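Zalley Books & Records / Help / Order tickets / Ticket 3184

Subject: Clidia biography, signed edition, arrived unsigned
Status: Open
Opened: July 2026
Customer: Kanako Sakamoto
Assigned to: Zlatko Atanasov

Customer message
I ordered the signed hardcover of the Clidia book from your store, order 1478. The copy that came has no signature on the title page, the half title or anywhere else I've looked. The sticker on the shrink wrap says "signed by the band." Which band would that be? I paid $18 more than the regular price for this.

Reply, Zlatko Atanasov
Sorry about that. Some copies were signed on a loose bookplate tucked inside the back cover. Could you check there before we send a return label?

Customer message
I checked. There's a postcard for the Flusano reissue and nothing else. Your product page never mentioned a bookplate either. It says "hand-signed," and I took that to mean somebody held a pen over the book. I'd also like to know who signed these, given that Toshio Furukawa left the band before the last chapter.

Internal note, Zlatko Atanasov
Asked Kohei in the warehouse. He says signed and unsigned copies came from the distributor, Tsuji, in identical cartons with the same sticker. I don't love that. Tsuji says the stickers were only put on signed stock. I have one here from the shelf with the sticker and no signature, so I don't believe them.

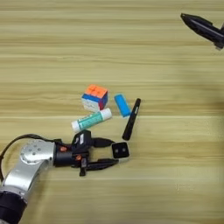 Steps taken

1. Opened 10 stickered copies from the same carton. Four had no signature and no bookplate.

2. Pulled the signed edition from sale. The regular hardcover stays up.

3. Sent Tsuji the carton label and asked for their packing list. They replied with the April catalog. Asked again.

4. Set aside a signed copy for Ms. Sakamoto. Chiyo Katayama compared it with the signatures on our old tour poster and thinks they match. I'd call it a maybe, as the drummer's is mostly a line.

Reply, Zlatko Atanasov
You were right, and the sticker was wrong. I can send a copy I've opened and checked myself, or refund the $18 and you keep the one you have. The signed copies carry three names, and Furukawa's isn't one of them. The product page now says so.

Customer message
Send the checked copy, please, but email me a photo of the title page first. I'll return the other one once I've seen it.

Next action: photo to customer, then ship. Leave ticket open until Tsuji sends the packing list.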